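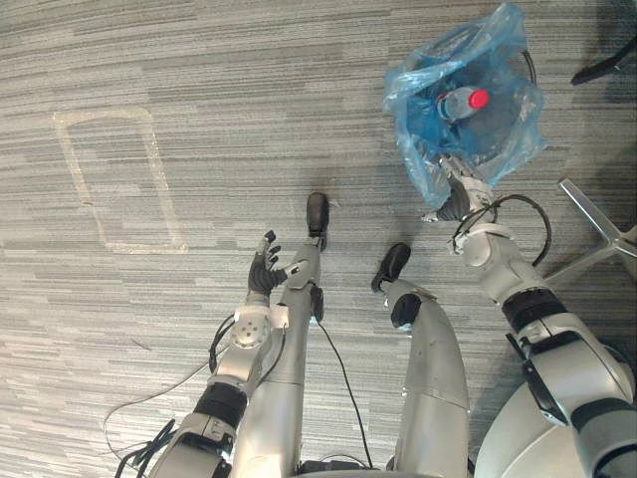 **Ticket 132: trash chore keeps stalling at the bag**
Opened by: Anitha Sundaram
Site: Figueroa office, carpet side
Status: open (again)

Hi all, me again. Short version: the trash routine gets through the easy part and then chokes on anything to do with the bag. I've had it on the floor since 9:40 this morning and I'm writing as I go, so sorry if this jumps around.

What I'm asking it to do is dead simple. Take a blue bag with a bottle in it over to the bin, put it in, and let go. My nephew can do it (for a dollar).

### What I've tried

1. Rebooted the planner and reloaded the Waltodwood task file. No change, same stall at the same step.
2. Dropped the grip force by 2 notches on both sides. Better! It stopped stretching the handles, but then it lost the bag completely on the next go.
3. Had it work at the yellow bin with the lid already flipped open, so it didn't have to deal with the hinge too. The left gripper gets the bag over the front lip fine, and then the log says "release pending" and it just waits there. The bin was pretty full by then, wrappers and a clear bag and so on, and I wonder if the depth check thinks there's no room. Kristaps, is that check even on in this build?

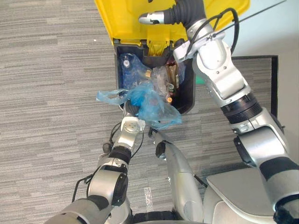 ### Kristaps's reply, plus what I did with it

*5 min read*

Kristaps Krūmiņa wrote back at lunch that the depth check is on, and that thin see-through plastic gives it garbage readings anyway. So it isn't seeing a full bin, it's seeing a mess of folds and giving up. He told me to raise the release timeout to 60 seconds and look at the wrist view while it tries.

I did, and okay, I get it now. From down at the gripper the bag is all creases and shine, and where it hangs into the black rim I can barely tell what's bag and what's bin myself. No wonder.

With the longer timeout it let go on the third try. The first two ended in `E_CONTACT_LOST`, log attached, some 3000 lines of it (skip to the bottom, the top is all joint chatter).

Priit asked in the thread if we can tell the Erer people it does trash now. Please don't! It does trash if I open the lid, pick the bag and stand there. I'd call that half a chore. Rigid stuff I'd trust it with. Bags, not yet.

### Still to do

- [ ] Kristaps: turn off the depth check for film bags, new build
- [ ] Me: rerun with the bin emptied first
- [ ] Gediminas: find out if Pliltel sells a stiffer bag
- [x] Timeout changed, left at 60

Leaving this open till Monday.

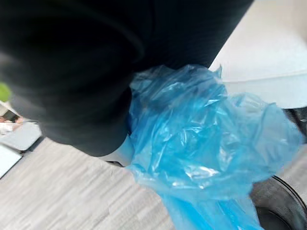 *Reading time: 3 minutes***Update, Monday 2:15.** New build is on and the bin got emptied before I started. It released on the first try, then snagged a handle loop on the way back up and took the bag with it. So, progress? Laimutė wants the wrist clips, I'll upload them tonight. Not closing yet.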